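Learning to sew a coat, 8/10/25
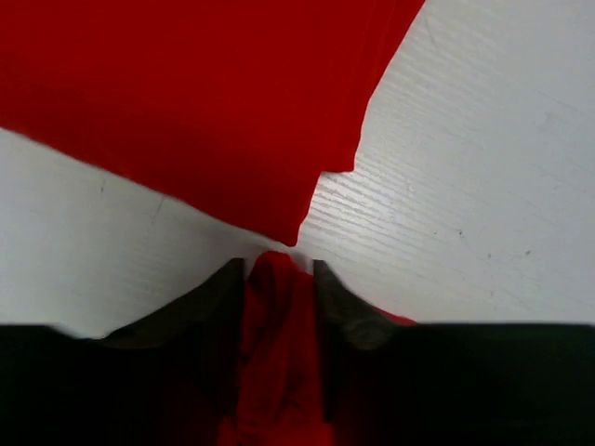

Written by Kai-wen Yen
Filed under: My diary

Today I want to write about the coat, and also about my grandmother, because the two are mixed in my head all day.

I started the sewing course in September. Deirdre Buckley teaches it, in the room above the Cardoso shop. She speaks fast, and when she uses a word I do not know, I write it in my notebook the way it sounds and look for it at home. This week I had "ease", "nap" and "stay stitching". I knew "nap" only as a short sleep. For cloth it means the direction in which the little hairs lie. You must cut all the pieces in the same direction, or the coat will have two different colors when you walk in the light.

My grandmother never used a paper pattern. She put the cloth on the floor, went on her knees and drew on it with a thin piece of soap. I asked her once how she knew where to cut, and she told me to bring her tea. I was 8 years old then and I thought it was a rude answer. Now I think she did not know how to say it.

I bought my cloth from Koltberg, by mail. It is red. My sister said on the telephone that red is too much for a coat and that I will be tired of it after one winter. Maybe she is right. But all my coats until now were gray or dark blue, and I chose those also because someone said so.

This evening I made the lining pattern again. The first one was too narrow in the back. Colm Corrigan from the course explained to me that the lining needs a fold in the middle, so that the arms can move. He drew it for me on the back of a bus ticket. I put the ticket in the notebook and I could not read his drawing anymore at home, so I did it by the book. It took me 30 minutes only to understand which line was the fold.

I must also decide about buttons. Deirdre has a box of old ones, and she lets us choose for a small price. I like five black ones, but one has a scratch. Perhaps it can be the lowest button, where people do not look.

I called my mother after dinner to ask if we still have Grandmother's big scissors. She said they are in the kitchen drawer and she uses them for fish. We both laughed for a long time. She will clean them and send them with the next package.

Tomorrow: thread, and ask Deirdre about the collar.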